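Week 6 handout: Automation on the packing floor
Reading time: 3 min

The Karach plant put two-arm stations on its small-goods line in April. Before that, one shift packed 700 mixed orders by hand.

What changed for staff:
Packers became station minders. They set out the items, watch the arms and step in when a grip fails — most calls are for flat or thin pieces. Pay grades stayed the same, though the work is quieter and people talk less.

In the trial week the line logged 3,087 orders, and 3,085 passed the check. Staff still asked for 80 hours of paid training, and Favis, the contractor, agreed to half.

For discussion: who should decide when an arm is stopped?

Related
Akgül: shift patterns after automation
Trotulov warehouse case, part 2 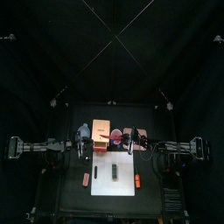 Bring written answers to the discussion question to the next session.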